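# Old chargers and power strips wanted in Trurkness

The Lesell repair room in Trurkness is taking in unwanted chargers and power strips through the end of June. The room hopes to collect up to 400 pieces. Last year's drive brought in 116, most of them phone chargers from kitchen drawers.

A box stands inside the front door and can be used any time the building is open. Items do not have to be in working order, but cords should be wound up and held with a rubber band or a twist tie. Anything with a cracked case or burned pins should go in a separate bag marked "damaged."

Power strips with USB ports and small two-port wall chargers are both on the list.

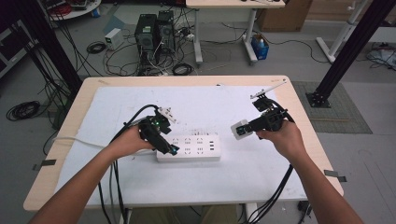
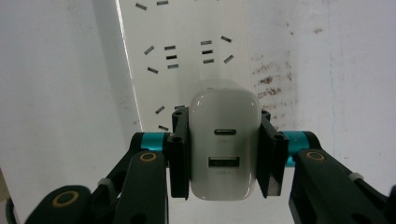 Pavlović wrote in to say that the rules should be stricter about strips. A charger that fits loosely in one outlet will often sit fine in the next, and people go on using the strip for years when they should replace it. Pavlović would like every strip more than ten years old to be kept out of the giveaway, working or not.

The repair room says it will not set an age limit for now, as many strips have no date on them. Each one will be tried outlet by outlet, and a strip with even a single loose outlet goes to recycling — the same goes for missing screws and frayed cords. Chargers are plugged in and left under load for 2 hours before they are put out on the shelf.

Items that pass will be free to anyone in Trurkness or Jasuditz. The shelf opens in July, with a limit of one strip and one charger per household for the first week. After that the limit is dropped. Extension cords, laptop power supplies and battery packs are not part of the drive. Battery packs in particular should not be left in the box, even for a night, and can be taken to the Jasuditz recycling yard during its regular hours.

The yard will also take whatever fails the tests. Cords are stripped off and weighed apart from the plastic.

A printed list of what is accepted has been mailed to 1,000 homes. More copies are on the counter at Lesell, next to the sign-in sheet. Drop-offs too large for the box can be brought to the side door after 4 in the afternoon.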